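Gumelach Tabletop Sorting Kit
Set-up Guide, Section 4: Your First Basket Sort
Revised Oct 9, 2019 by Nidia Palomino

Welcome to the fun part! If you've finished Section 3, the arms are bolted down, the joints have been zeroed, and the Jillirari software can see both grippers. Now you get to try a chore: picking up ordinary things from a table and putting each one in the basket where it belongs.

Can a machine tidy up your house yet? No. Can it tidy one corner of one table, slowly, with you standing by? Yes, quite often, and I still get a thrill every time it goes right. Please read the whole section before you turn on motor power.

4.1 Laying out the table

1. Spread the black cloth and smooth out what you can. Small wrinkles are fine. Large folds can catch a fingertip.
2. Set two baskets side by side near the far edge. Leave enough clear cloth in front for the arms to work.
3. Choose one kind of item for each basket. We like toiletries on the left and food on the right.
4. Run each arm through its full reach at low speed, with nothing in the grippers, and check that it clears the handles.
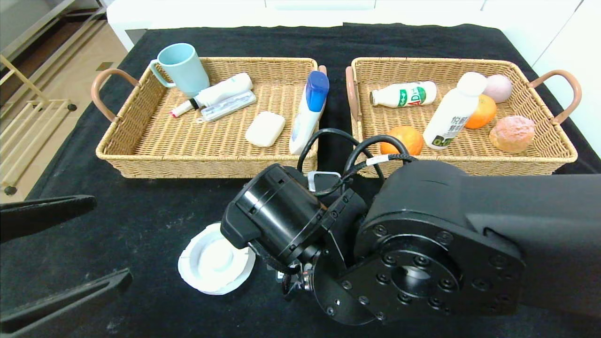
Figure 4-1. Baskets at the far edge of the table, toiletries left, food and drink right.

NOTE: Soap, fruit, a toothbrush case and a bread roll make a great mixed set. They differ in shape and stiffness, so you'll learn a lot from them in one afternoon.

CAUTION: Keep hands, sleeves and hair out of the work area whenever motor power is on. The stop button must be within your reach, not just your helper's.

4.2 Checking the wrist view

Each gripper has its own small camera. The software uses this view for the last part of every reach, so it pays to look at it yourself first.

1. Open the Wrist tab and pick an arm.
2. Open the fingers fully. Both tips should show, with clear cloth between them.
3. Check the textured pads on the inner faces. Wipe off any grease with a dry cloth.
4. Move the other arm around the far side of the table and watch for it in the picture. If the software marks it as an item, repeat the arm masking step in Section 3.
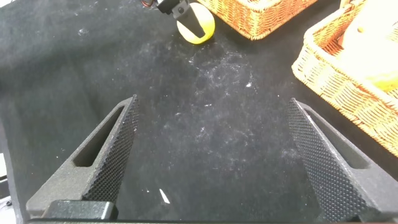

Figure 4-2. Wrist view with the fingers open. The yellow ball and the second gripper are at the top.

NOTE: Black cloth shows every bit of lint. Specks like these are usually ignored, but a lint roller before each session does help. If the software keeps reaching for bare cloth, raise Minimum Item Size to 20 and try again.

4.3 Teaching a grip

Start with something that has flat sides and doesn't mind a squeeze. Save the peach for later!

1. Stand the item upright on open cloth, away from the baskets.
2. Select Teach, then Approach. The arm moves in and waits.
3. Select Close. Begin with Grip Force at 100 and go up in small steps until the item stays put when you lift.
4. Save the grip under a name you'll recognize next month.
5. Run the grip again with the item turned a little each time. 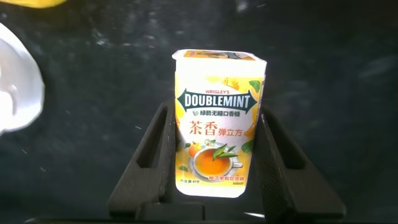
Grip height matters more than people expect, and it's the setting I'd play with first. Too high and a tall item swings at the bottom; too low and it tips as the arm speeds up. A gum carton is a lovely thing to practice on. With the fingers along the sides of its lower half, as on the Doublemint one, the name and the big lettering stay in plain view of the wrist camera, and the label reader can do its job. Cover the lettering and you'll often get "Unknown item," even when the grip is perfect.

CAUTION: Do not teach grips on glass, open drinks or anything sharp.

4.4 Running a full sort

1. Put three or four taught items on the cloth with space between them.
2. Assign each item to Left Basket or Right Basket.
3. Set Speed to Low and select Run.
4. If an item is dropped, press Pause, wait for both arms to halt, and stand it up again.

Error 189 means that the item was lost during the lift. Error 995 means that the two arms asked for the same space; move the items farther apart and restart.

Our testers at Pudengate still see plenty of both. Soft or round items cause most of the trouble, and crowded baskets cause the rest. Write down what failed, change one setting, and go again. Saved grips can be copied to a second kit with the Shih transfer tool, covered in Section 5.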